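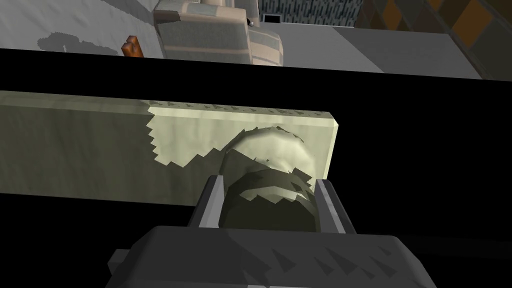

Pickled cucumber

A pickled cucumber, known in much of Britain as a gherkin, is a small cucumber that has been kept in vinegar, brine or some mixture of the two until it takes on a sour or salty flavour. The word gherkin is used both for the finished pickle and for the young cucumber it is made from, which can cause a little muddle at the greengrocer's, and in North America the same thing is simply called a pickle, whatever its size.

Name

The English word came from the Dutch in the seventeenth century, and the Dutch in turn seem to have had it from further east, where related words for the cucumber are found in Polish and several of its neighbours. In parts of London a large pickled cucumber is still called a wally, and older customers in fish and chip shops may ask for one by that name without anybody raising an eyebrow.

Growing

Cucumbers meant for pickling are generally shorter and stubbier than those grown for salads, with a thinner skin and a firmer middle that stands up well to a long stay in the jar. The plants like warmth, rich soil and a great deal of water, and they dislike wind almost as much as they dislike frost. In Britain the seed is usually started indoors in spring, and the young plants go out once the nights have turned mild.

Picking is the part that catches out the new grower. A cucumber that was just the right size in the morning can be noticeably fatter by the following evening, and one left hidden beneath a leaf will quietly swell, turn yellow and persuade the whole plant to slow down. Most gardeners who keep up with their plants will be picking well into September. Narkari, a ridged kind with few seeds, is well liked for its crispness, while the smoother Farisard is the one to choose for very small gherkins and does nicely in a large pot.

Methods of pickling

There are two main ways of going about it. In the first, the cucumbers are salted or soaked overnight, drained, packed into clean jars and covered with spiced vinegar. They are ready in a few weeks, although many people feel they are better for being forgotten at the back of the cupboard for a good deal longer than that.

In the second, the cucumbers are left in salted water at room temperature, and the sourness comes from bacteria that live naturally on the skins. The brine turns cloudy as this goes on, and the flavour is rounder and gentler than that of a vinegar pickle. Half-sours are taken out early, while they are still fairly bright in colour. Full sours are left to ferment until they have dulled to olive green all the way through.

Dill, mustard seed, garlic and peppercorns are the usual seasonings. A vine, oak or blackcurrant leaf is often tucked into the jar as well, as the tannins are thought to help keep everything crunchy, and cooks who swear by one sort of leaf are seldom talked round to another.

In the kitchen

Gherkins are eaten with cold meats, cheese and pâté, sliced into burgers and chopped into tartare sauce. In Poland and Russia they also go into a warming soup, along with some of their brine, and in Germany they are rolled up inside thin slices of beef with bacon and mustard. The leftover vinegar is well worth keeping for salad dressings and potato salad.

See also

Caper
Chutney
Piccalilli
Sauerkraut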